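Riseck Mixed-Item Picking Station

14 shares | 2 comments

The Riseck station picks loose, unsorted goods out of a bin and puts them where the order says they go. It is meant for returns rooms, secondhand sorting and small parcel lines, where no two bins hold the same things and a person has usually stood at the bin all shift.

It is sold as a complete unit: arm, gripper, bin stand, controls and the Unell picking software. Footprint and power needs are on the site sheet, which we send with every quote.

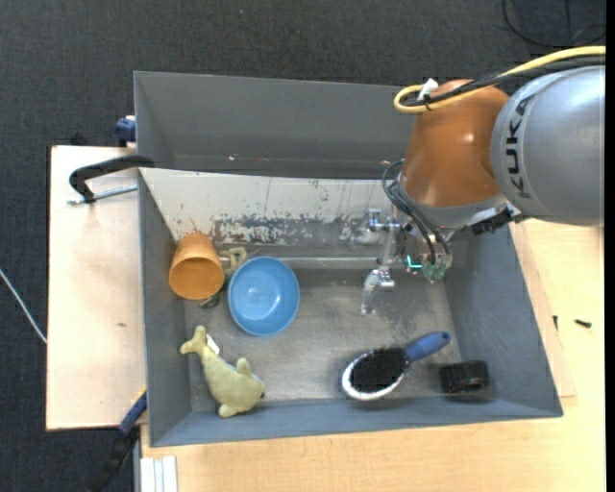
Staff at the bin spend most of a shift bending, reaching and turning things over to see what they are. The Riseck takes over the reaching. It does not need items in rows or trays, and it does not need them to be alike. A plush dolphin can lie in the same bin as a blue bowl, an orange cup and a brush with black bristles, and the gripper comes in from above for whichever one the software has chosen. Items the software can't place are left for a person.

What changes for your people

One operator can look after two stations. The job becomes clearing exceptions, changing bins and checking condition, which the station does not do. At the Bakos returns building, the four people who used to pick by hand all stayed on. Two run the stations and two moved to inspection and repacking.

"The first week I hovered over it," says shift lead Isla Ruawai. "Now I look up when the light comes on. My shoulder is better. I do miss chatting across the bins, so we moved the repack bench closer."

Operator training takes 12 hours, split over two shifts. No programming is involved. We ask that the people who will run the station attend, and not only their supervisor.

Details

Rated picks per day: 3000
Largest bin load: 70 lb
Bins: rigid, open top, sloped walls preferred
Languages on operator screen: English, Spanish
Part number, standard unit: 504
Part number, with Clekudov outfeed belt: 504-C

Not suitable for liquids, open food or live plants. Loose bags and thin film should be removed before the bin is loaded.

Lead time is given with the quote. Spare gripper fingers ship from stock.

Page updated 30 June 2022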